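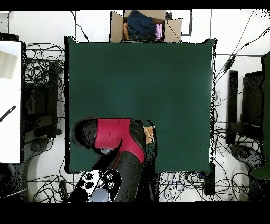
Photo: W. Ifans, head camera

September, bench notebook, cloth folding

Picked up at 9:40 where I left off. Goal for the day was to get the corner-grasp planner off the old point cloud path and onto the new segmentation output from Kusik, then see whether the edge cases from last week go away. They mostly did. Notes below are in the order I worked, so the fix for the depth offset comes after the complaints about it.

Setup: green table, orange towel, box of clothes at the far edge of the table. Left arm only. Right arm disabled in the launch config so the planner doesn't try to be clever with handoffs. Kusik node at commit tagged "hem-2", Drunell motion server unchanged.

1. Segmentation

The old mask was a color threshold with a cleanup pass. It was fine on the towel and useless on anything navy. The Kusik mask is better on both but it picks up the box contents as cloth, which is correct and also not what I want. The orange piece in the box was scored as a higher confidence towel than the towel on the table. Planner dutifully generated a grasp inside the box and the motion server rejected it on reach.

Added a table polygon to the config and clipped the mask to it. The polygon is taken from the head camera and projected down using the table plane. The flaps on the box come close to the far edge, so I shrank the polygon on that side. If anyone moves the head, rerun the plane fit before trusting this. There is no check for it yet.

Second mask problem: the arm's own red panels. When the elbow comes in over the cloth the mask bleeds up onto the housing. The self filter is supposed to remove the arm, but it was running on joint states that were stale by one message. I was subscribing with a queue and reading the front of it. Changed to latest only. Bleed is gone except for a thin strip along the lower link, and the corner finder ignores strips that thin.

2. Corner finder

Runs on the mask contour plus local height. Score is the convexity term times the height term, then a penalty for being close to a fold ridge. Weights are still the ones from the Hendriks bench, where the cloth was stiffer. On a heap this soft the ridge penalty is too strong and it throws away good corners that happen to sit beside a fold. Cut the ridge weight in half.

Logged 2801 candidate corners across the replay bags and this morning's live frames. Of those, 153 came back flagged as "double layer", meaning the finder thinks there are two thicknesses at the grasp point. I went through a handful by hand and the flag looks trustworthy where the towel is folded over on itself, less so where it is only wrinkled. Left the flag as a soft penalty. Would like to make it a hard reject once the wrinkle cases are separated out.

3. Depth offset

Grasp height was consistently high. Fingers closed on air above the cloth, and the planner called it a success because the gripper command had returned. Two separate bugs.

a) The hand-eye transform was being applied in the Drunell server and again in my node. The second one was left over from when the server didn't do it. Removed mine.

b) Success was defined as "gripper command finished". Changed it to compare final finger position against the fully closed value. One layer of this towel gives a small but usable gap. The threshold is in the grasp yaml under min_gap. Do not tune it on the shirts and then expect it to hold for the towel.

After (a) the height was right to within what the depth camera can give us. I then added a slow approach for the last stretch so contact with the table doesn't trip the torque limit.

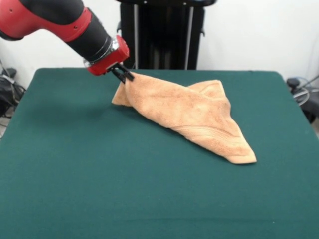 Left gripper on the near left corner of the towel, corner lifted clear of the table.

4. Lift and hold

The lift is a straight vertical segment followed by a pause so the perception node can take another look. The pause matters more than I expected. Without it the height map is a blend of before and after, and the next corner comes out in the wrong place. Pause is a fixed sleep at the moment. Should be waiting on a fresh timestamp from the camera. Marked with a TODO in lift_and_look.py.

With the corner up, the finder likes the far ridge as a second grasp point. It is a fold. The real corner is the one lying flat on the opposite side, and it scores low because it has almost no height. So the height term helps for the first grasp and hurts for the second. Split it into two scoring profiles, "first" and "held". Held profile ignores height and uses distance from the held corner instead. Only tried it on replay so far.

Also tried using the woven bands near the towel's end as a cue for direction. The edge detector picks them up when the cloth is fairly flat and loses them in the folds. Parked it. It would only work on this towel anyway.

5. Tooling

The Brornisness viewer drops the head camera stream if it is started before the motion server. Start the server first. I lost most of an hour thinking this was my node.

Bag naming: I have been putting the scoring profile in the file name by hand and got it wrong on two of them. Both are renamed. The recorder should read the profile from the parameter server and write it into the metadata.

Open items

- Wait on camera timestamp instead of the sleep after lift.
- Held profile on the live arm, slow speed.
- Warn if the head pose differs from the pose used for the table polygon.
- Separate wrinkle from double layer. Maybe a smoothness check on the height patch before anything learned.
- Reenable the right arm once the held profile gives sane second corners.
- Ask Kusik whether the confidence values are comparable between garments. I have been treating them as if they are.

Config is pushed to the bench branch. The old threshold mask is still there behind use_color_mask, default off.

W. Ifans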